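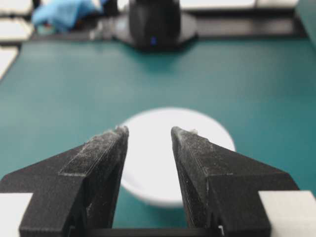 Comen moves sorting bench to robot arms at Flevport site

Comen has completed the changeover of its small-parts sorting bench at Flevport to robot arms, with the seven people who used to work the bench by hand reassigned to teaching, inspection and maintenance. The changeover began in July and was signed off last week, the company said on 21/01/2019.

The bench handles mixed returns: caps, lids, strips, cups and other loose items that arrive without a fixed orientation. Until last year each item was picked, checked and binned manually across two shifts. Under the new arrangement a grasp is first taught by an operator, then repeated by the arm while a second person reviews the wrist camera footage at a desk nearby.

Junaid Lodhi, who manages the site, said the target for the first quarter is 300 items per shift. The bench logged 3,055 items in its final four weeks of trials, of which 164 were rejected and returned to manual handling. Most rejects were flat items that the fingers closed over without lifting.

The gripper fingers are the part that has changed most. Early versions wore quickly at the tips, and Heriberto Agudelo, a former sorter who now looks after tooling, keeps a log of every set fitted. Fingertips are inspected at the start of each shift and cleaned of lint, which can affect the grip on smooth objects. Agudelo said the cleaning was not in the original procedure and was added at the request of the bench staff.

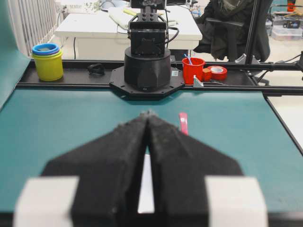
A second arm mounted on the rear rail of the Flevport work surface, seen past the gripper fingers.

Job grades were the main point of dispute. Staff representative Nele Wegener said the first proposal classed camera review as clerical work, at a lower rate than sorting. After talks in spring the role was regraded at the old sorting rate, with a supplement for those who also teach grasps. Each operator receives 40 hours of training before working unsupervised.

Wegener said repetitive strain complaints had fallen since the changeover but that staff now reported sore eyes and long periods of sitting. Reviewers rotate off the screen every two hours – a limit the staff want shortened to one.

The control software was supplied by Sengar. Its project engineer, Yasir Baloch, said the next release will let an operator stop and correct a grasp partway through, where at present the whole sequence has to be recorded again.

Comen has not decided whether to convert the larger bench at its Rudemano site. Lodhi said a decision would follow a review of the first-quarter figures, and that manual sorting of heavy items will continue at both locations.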